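Posted by Dirk Koster, May, 16:20
Filed under: Dogs at work

Jade Mottram wrote:
> We are moving to the second floor at Brusness House next month and
> I would like to keep bringing my whippet in. The new lease says
> "no animals without written consent". Has anyone got consent out of
> a landlord, and did it cost anything? Also, what do you do about
> the stairs?

Jade,

We went through this at Hughes two years ago, when Protis was a puppy. The lease had nearly the same wording. I wrote to the managing agent with his vaccination record, a copy of our liability cover and a short note on where he would be during the day. They came back with 2 conditions: a refundable deposit of £100 and a lead in all the shared parts of the building. Consent took 7 weeks, so I would write now and not wait for the move.

Ask them to name the dog in the letter. Ours only said "one dog", and when a colleague wanted to bring her spaniel, Flunesard, on alternate days we had to start again.

Check the cover too. Our policy left out injury to visitors caused by an animal, and adding it cost £149 for the year.

As for the stairs, Protis walks up and gets carried down. A whippet should manage both ways if there is carpet. If they are bare, put down stick-on treads, but ask the agent first as they leave marks.

I can send you my letter to the agent if you want something to copy from. It is a page and a half and most of it would do for you as it stands.

Dirk

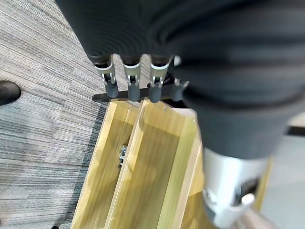
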